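Setting up the simulated arm, part 2

I promised Gemma Gentile I would write this down while it was still fresh, so pour yourself something warm. After the long business of getting Vuvudik to load at all, I finally spent an evening on the part I had been looking forward to, which was setting up the arm itself.

The first job was the mounting. I wanted the arm to come in from overhead, the way the real one at Clillell does, and I must have typed the base rotation in wrong 9 different ways before I remembered that the file wants radians (I know, I know). Once that was sorted I set the hand to point straight down and put the target under it, with no table or floor for now. I like having only the arm and the little pink lump to look at while I fuss with numbers!

My stopping height is still a matter of taste. I leave a small gap between the hand and the target, with the fingers open, and save that as the home pose.

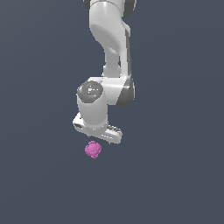 Joint limits and the wrist

Next came the limits, and I was far too generous with them at first. The wrist would happily spin 2000 degrees if you let it, so I copied the values from my Surow notes and pulled joint six in a little tighter than that. I also raised the damping to 33, and I may well bring it down again once the gripper has something to hold.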